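How to Wash a Wool Sweater by Hand and Keep Its Size

Many people are afraid to wash wool at home. I was afraid also, after I made a sweater of my husband small enough for a child. Now I wash all our knitted things by hand, and in the last winter I did not lose any of them. The method is slow but it is not difficult.

First, read the label inside the sweater. If it says dry clean only, I do not take the risk with an expensive piece. If it shows a small tub with a hand in it, you can continue. Old sweaters and gifts often have no label. For these I do a small test: I put a wet white cloth on the inside of the hem, press it for one minute, and look if color came to the cloth. A little color is normal for red and dark blue. If there is very much color, wash this sweater alone and in cold water.

What you need

A clean sink or a plastic tub, big enough that the sweater can lie in it without being pressed together
Wool detergent with no bleach and no enzymes
Two large towels, of which one should be old
A flat place for drying, away from the sun and the heater
A tape measure
Paper and a pencil

I use the liquid from Weris because the shop on my street sells it, but any mild detergent for wool is fine. Baby shampoo works too when you have nothing else. Please do not use ordinary laundry powder. It has enzymes which are made for food stains, and wool is a protein, so over many washes they can damage it.

Before the water

Empty the sweater of hairs and crumbs, turn it inside out, and close the buttons if it has some. Then lay it flat and measure three things: the width under the arms, the length from the shoulder to the hem, and one sleeve. Write the numbers down. I skipped this step for years and I regret it, because a wet sweater can take almost any shape and you will not remember the right one.

Look also for holes. A small hole becomes a big hole in the water. Hold the knit in front of a lamp and pull it very gently between two hands. If you find a hole, close it with a few stitches first, even with a thread that does not match. You can make a nicer repair later.

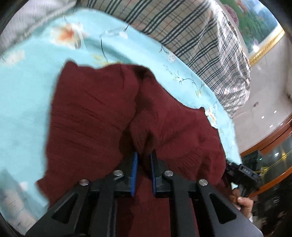 Check the elbows and the underarms with more care than the rest. In these places the yarn is thin from rubbing, and it may need a repair soon. Pills, the small balls on the surface, should wait until the sweater is clean and dry. If you cut them now, you can easily cut a good thread together with them.

Washing

1. Fill the tub with cool water. It should feel neither warm nor icy on your wrist. Put in the detergent and mix it with your hand until you do not see it anymore. For a normal tub, one teaspoon is enough.

2. Put the sweater in and push it down slowly until it is full of water. Some air will come up. Do not rub and do not twist.

3. Leave it for 11 minutes. My kitchen timer is next to the sink and I have become used to this number, but a few minutes more will do no harm.

4. Press the sweater softly against the bottom of the tub, five or six times. If the collar or the cuffs are dirty, press there a little more.

5. Let the water go out while you hold the sweater to one side. Fill the tub again with water of the same temperature. This is important. A sudden change from cool to hot, together with movement, is what makes wool shrink.

6. Rinse two times, or until the water has no foam.

Never lift the sweater by the shoulders when it is wet. The water is heavy and the sleeves will grow. Put both hands under it and carry it like a sleeping cat.

Taking out the water

Press the sweater against the side of the tub first. Then lay it on the old towel, roll the towel with the sweater inside, and stand on the roll with your bare feet. Open it, and if the towel is very wet, repeat with the second one.

My neighbor Heiðrún Þórarinsdóttir knits much better than I do, and she puts her sweaters in the spin program of the machine, inside a pillowcase, on the lowest speed. She says it saves her a day of drying. I have tried it with a thick sweater and it was good. With thin wool I still prefer the feet.

Drying

Lay the sweater on a dry towel or a flat mesh rack. Take your paper and bring the sweater back to the numbers you wrote. Pat it wider or push it together with flat hands. Make the ribbing narrow, because it likes to open.

Turn the sweater after some hours and change the towel if it feels wet. In February, when our windows stay closed, a thick sweater needs two full days. A fan in the same room helps very much, but do not point it directly at the wool.

If it became smaller anyway

Put it in cool water with one spoon of hair conditioner for half an hour. Press the water out in a towel, without rinsing, and stretch it slowly in all directions while it is damp. Pin it to a towel at the size you want. Rinse it another day. You can win back perhaps one size, but wool that has become thick and hard like felt will stay so.

How often

Less than you think. I air our sweaters overnight near an open window after wearing them, and I wash each one two or three times in a season. Before summer I wash everything, also the clean ones, because moths prefer wool with sweat and food on it. Wait until the wool is completely dry before you close the box.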